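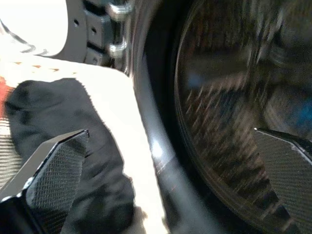 I have been making small wooden boxes for years, and for most of that time I cut the joints with a hand saw, a chisel and a good deal of muttering. So when my friend Birutė Ķēniņš offered to lend me her Skandus finger joint jig for a month, I said yes before she had finished the sentence. I kept it for three weeks, gave it back, and then went and bought my own, so I suppose you can guess where this review is headed (but do stay, there are a few grumbles too!).

The jig is a sled that rides in the miter slots of a table saw, with a sliding fence and a brass key that sets the spacing. It comes with three keys, a little bag of screws and a booklet that was clearly folded by somebody in a hurry. Putting it together took me most of an evening, partly my own fault, as I had the fence on backwards and sat there wondering why the stop block had nowhere to go.

Once it was square, though, oh, what a pleasure. My first test joint in scrap poplar was a hair too tight, so I backed the adjuster off by one click and the second slid together with just a push of the hand. I made a tea box that night, then a pencil box, then a drawer for the bench that I had been promising myself since March. 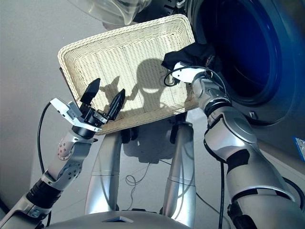 The adjuster is the part I love best. My old Magnusson jig had a wing nut that crept loose as you worked, and you'd only find out when you got to the last corner of the last box. On the Skandus the knob clicks, and it stays where you leave it. I cut 100 fingers in a row in cherry, without touching it, and the last joint fit the same as the first.

Now for the grumbles. The clamp is small and rather mean, and on boards wider than 19 centimeters I had to add one of my own. The backing board wears out faster than I'd like, and the replacements are sold only in packs, so I now cut mine from leftovers. And the scale on the fence is printed in a pale gray that my eyes simply can't read in the evening. I went over it with a fine black pen.

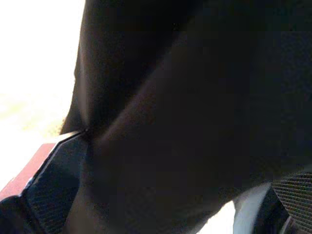
I paid 200 dollars, which is a lot of money for something that does one job. If you make a box or two a year, the cheaper Clalard will probably see you through, and a friend at my woodworking club is perfectly happy with hers. For me, with a stack of gift boxes to get through every winter, it has earned its spot on the shelf over the saw. I do wish the keys had somewhere to live on the sled itself. Mine are in an old mint tin, and I've already lost the tin once.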